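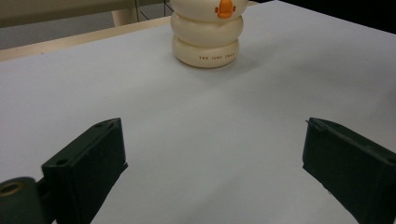 How to clean and store bath toys

Bath toys go mouldy from the inside. Water gets in through the squeeze hole, sits there, and after a few weeks you get black flecks in the tub. A regular clean takes less than an hour, most of it soaking time.

What you need

A bucket or large basin
White vinegar
Warm water
An old toothbrush
A dry tea towel
A mesh bag or colander for storage

Step 1. Sort the toys

Squeeze each toy over the sink. If black bits come out, put it in the rubbish. Mould inside a sealed toy can't be scrubbed off. Set aside anything with batteries, fabric or cardboard, and wipe those by hand.

Step 2. Soak

Mix 1 part vinegar to 3 parts warm water. Fill the toys with holes by squeezing them under the surface, then leave the lot for 30 minutes. Don't add bleach to the same bucket. Bleach and vinegar give off a dangerous gas.

Step 3. Scrub and rinse

Go over seams and grooves with the toothbrush. Painted or printed parts only need a soft cloth. Rinse under the tap, squeezing the water right out of anything hollow.

Step 4. Dry

Shake the toys and stand them hole side down on the tea towel overnight. In November our bathroom stays humid, so I move them to the laundry windowsill.

Sealing the holes

New toys can be sealed before their first bath. Put a dab of waterproof, non-toxic glue over the hole and leave it for the full curing time on the label. The toy won't squirt any more, which my 4-year-old noticed straight away. Check the seal each time you clean.

Storage

Hang the mesh bag over the tap or shower rail so it drains. Closed plastic tubs hold moisture, even with a few holes drilled in the bottom. Repeat the soak every 3 weeks, or weekly if the toys are used daily.

Written by Maximiliano Cuesta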